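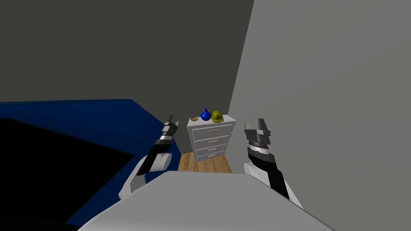
Introduction to Programming
Unit 4: Functions and Parameters

Instructor: Ruairi Semple
Revised Sep 9, 2025

Purpose of this unit

Up to this point, the programs written in this course have run from the first line to the last, with loops and conditions used to repeat or skip certain steps. Unit 4 introduces functions, which allow a block of code to be given a name and used again wherever it is needed. Students should have finished the exercises for Unit 3 before starting.

Defining and calling a function

A function in Python begins with the keyword def, followed by a name, a pair of parentheses and a colon. The lines that belong to the function are indented beneath it.

def area(width, height):
 return width * height

Defining a function does not run it. The code inside is carried out only when the function is called, as in area(3, 9), which gives back the value 27. Students who see no output from a program should first check that the function has been called and that its result has been printed or stored.

Parameters and arguments

The names listed in the definition are parameters. The values supplied in the call are arguments. The two words are often used loosely in online tutorials, but they are kept separate in this course and in the written assessment.

Arguments are matched to parameters in order unless they are named in the call. A parameter may also be given a default value, in which case the caller may leave it out. Parameters with defaults must come after those without.

Return values and printing

A function that prints a result is different from one that returns it. A printed value appears on the screen and cannot be used by the rest of the program. If a function has no return statement, Python returns None – a frequent cause of errors in the Brollside exercise.

Scope

A variable created inside a function exists only while that function is running. Submitted work should pass values in through parameters and should not depend on global variables.

Assigned work

Complete the Brollside exercise, in which a file of 295 order records is read and summarized. The program must contain at least four functions, each with a short comment stating what it returns. Work is to be submitted through the Rotoden portal as a single file.

Reading: Dalgleish course reader, chapter 9. The section on recursion may be left until December.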